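## 遠隔操作で教示してる人、食べ物の置き直しってどうしてます?

**mochi_arm**
2月から双腕のテレオペでデモ集めを始めました。課題は、緑のカッティングマットの上の食べ物をつかんでピンクのボウルに入れる、というやつです。今の目標は300エピソードなんですが、30本撮ったあたりでもう腰が痛い(笑)

聞きたいのは初期配置のことで、毎回きっちり同じ位置に戻すべきか、適当に散らすべきか。うちではDuseven側の手順書が「同じ位置」派、私は「散らす」派で、ちょっと揉めてます。

**kanazuchi88**
散らす一択でしょ。同じ場所ばかり見せると、その軌道をなぞるだけの子が育ちますよ。マットのマス目があるんだから、今日はこの列、次はこの列、って決めればいいだけでは?

**Brorkitz**
いや、最初は固定のほうがいいと思うな。操作する人間がまだ下手なうちに配置まで変えると、失敗の原因が腕なのか配置なのか分からなくなる。私も最初それで2週間ぐらい溶かしました……。

あと、手先の種類で話がかなり変わるので、写真ありませんか?

**mochi_arm**
ありますあります! 1枚目が手首側、2枚目が頭側の視点です。
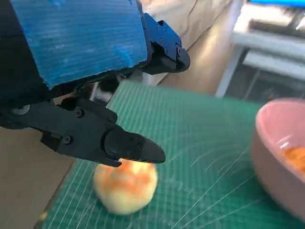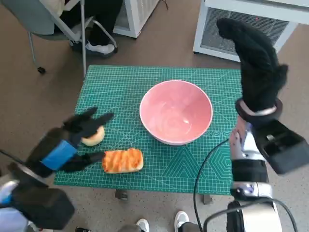

で、個人的に一番悩んでるのが指を下ろす速さなんです。リーダー側で慎重にやりすぎると、対象の真上でふらふら迷ってる動きまで全部デモに入っちゃう。かといって急ぐと押しつぶしそうで怖い。みなさん、迷ったところは切ってます?

**Van der Merwe**
切らない派です。迷って直す動きも立派な教材なので。むしろ上手な人のきれいなデモだけで学習させたら、ちょっとずれた瞬間に固まりました。

**kanazuchi88**
それは「直す動き」の話で、止まって考えてる時間は別物ですよ。静止が長いと、学習したモデルもそこで止まります。うちは4秒以上動かなかったら捨ててます。

**Van der Merwe**
捨てるのはもったいない! 静止区間だけ間引けば済む話では。

**Brorkitz**
間引くなら画像と関節角の時刻がずれてないかだけは確認してね。片方だけ詰めて泣いた人を知ってます(私です)。

**mochi_arm**
私です、に笑いました。間引き、やってみます。

ちなみに手首の映像って学習に効いてる実感あります? 頭の視点だけのほうが軽くて楽なんですが。

**Obadia Swai**
横から失礼します。うちでは接触の直前は手首側がないと厳しかったです。頭の視点だと、自分の手で対象が隠れる場面がどうしても出るので。逆に、ボウルまで運ぶ区間は頭側だけでもそこそこいけました。

配置については折衷案で、前半は固定、操作に慣れてきたら散らす、でどうでしょう。Dosthamの勉強会でもそのやり方の人が多かったですよ。

**kanazuchi88**
折衷案、私はまだ納得してないです。固定で撮った前半が足を引っ張ると思う。

**mochi_arm**
じゃあ両方撮って比べてみます。固定のみと散らしのみ、同じ本数で。腰がもてば来月には結果を貼れるかと!

**Brorkitz**
待ってます。椅子の高さ、先に直しなよ。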